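## Recording a block-sorting task by remote control

These steps cover one operator driving the arm with the Zinow hand controller. If you're guiding the arm by hand, the layout is the same but you skip the controller setup.

Write the task down before you record anything. Ours reads: "Put red and yellow together at the far side, blue and green together at the near side." Every operator works from that sentence. If two people read it differently, rewrite it.

1. Lay the board flat on the table and home the arm.
2. Set the controller speed to 2. Higher settings save time but make the path jerky near the blocks.
3. Start recording in Plidow, then wait a moment before moving.
4. Come down on each block from straight above. Stop, grip, lift, and move across at a steady height.
5. Let go only when the block is resting on the wood.
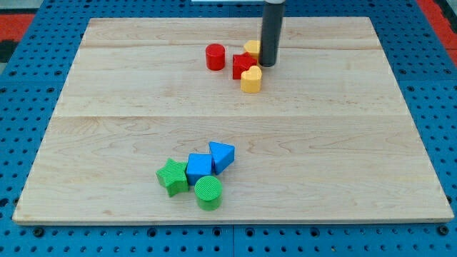

Leave a wide gap between the two groups. Blocks within a group can touch, and they don't need to line up - the stars in particular are hard to set square, and fixing them adds extra moves that the model will copy.

If you drop a block, pick it up and keep going. Mark the run as "recovered" when you save it. Delete a run only if the arm hits the board or a block leaves the table.

Change the starting layout after every 7 runs. Cameron Leckie recorded 472 runs in November from too few layouts, and the arm kept reaching for places where blocks used to be. The second set had 675 runs with the layouts mixed, and that's the one we train on now.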